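Re: [gutberg-demos] cloth episodes, what counts as a keeper?

Quick one, have to be out of here by six.

On Tsuji's message from this morning:

> We went through the first batch from Paltport and threw out a lot.
> Mostly episodes where the operator stops, thinks, backs off, then
> goes in again. Should we cut the hesitation or drop the whole
> thing? Also the wrist view is very dark in some of them. Can the
> loader brighten it or do we re-record? We have 200 on disk and I
> would rather not do them all over.

Don't drop them. Please. If the second try gets the cloth, keep the whole episode, pause and all, and tag it "retry". We trained on clean grabs only last spring and the policy had no idea what to do after a miss — it just closed on air and carried on to the fold. The retries are the part I want more of.

What to drop: anything where the operator lets go of the leader arm mid episode, anything with a hand in the view, anything where the joint log is shorter than the video. Nirer has a script for that last one, its in the tools folder, run it before you look at a single clip. Saves an afternoon.

Trimming, only at the ends. Leave 2 seconds before first motion. Do not cut in the middle, the timestamps go out of step and you won't notice until training looks weird.

Dark wrist view. No brightening in the loader. Store raw, we do jitter at train time anyway. Re-record only if you can't find the edge of the cloth by eye at the moment the fingers get there. Dark fingers on dark cloth is going to look bad whatever we do, and the policy has to live with it. But pleae write the lamp setting in the notes field, half the Paltport ones are blank.

Still short on:
- bunched starts (we have far too many flat ones)
- cloth hanging instead of lying down
- grabs near a fold, not at a corner
- anything darker than the gray towels

12 of each per operator would be plenty. Change the start pose every 3 episodes or so, people get into a groove and you end up with the same grab over and over.

Naming: site, operator initials, cloth, number. Nirer's script chokes on spaces so underscores. I renamed the ones I had, if your local copy doesnt match pull again.

Will answer the rest tomorrow, the calibration question needs more than a line.
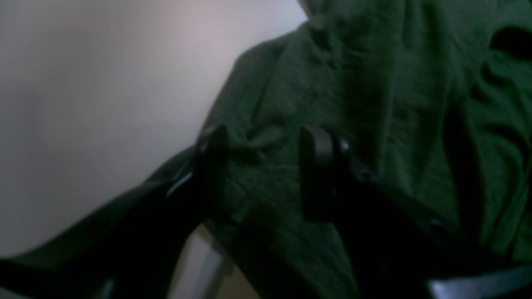 Tomomi Aoki, gutberg-demos, December, 5:40 pm

Wrist view, green cloth, bunched. Fingertips up against it and you can still make out the folds. Dark but a keeper by me.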